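Half past nine, with tea

My wrist is grumbling tonight, so this may wander a bit. We are well into the hand-held gripper work at the Taremham office now, and I still can't quite get over being paid to pick up a computer mouse, put it down and pick it up again (my mother would have had something to say!).

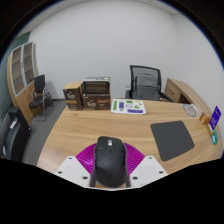

I came to this from the order desk, where I typed in Podance invoices for years until Proro's software took them over one spring. There were 3 of us left by the end. I missed the chatter far more than the typing, and I think I still do.

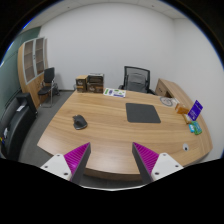

Badawi want 3,000 goes at the desk tasks before the arms are trained, and I've done 971, which felt rather grand when I wrote it on my pad. My hands have gone slow and careful, even at home with the kettle. 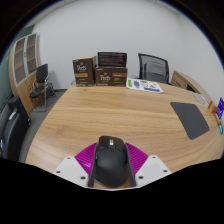 Doesn't it bother you, teaching the thing that'll have your job, my sister asked on the phone at teatime. I said it had one of my jobs already and I'd sooner be in the room for the next. She wasn't convinced, bless her, and I lay on the settee afterwards wondering if I was.

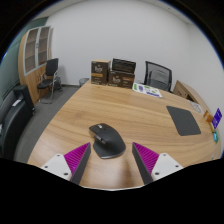

*The mouse and its mat, on the big curved table.*

Must ask in the morning about a wrist support, and whether we can have the radio on.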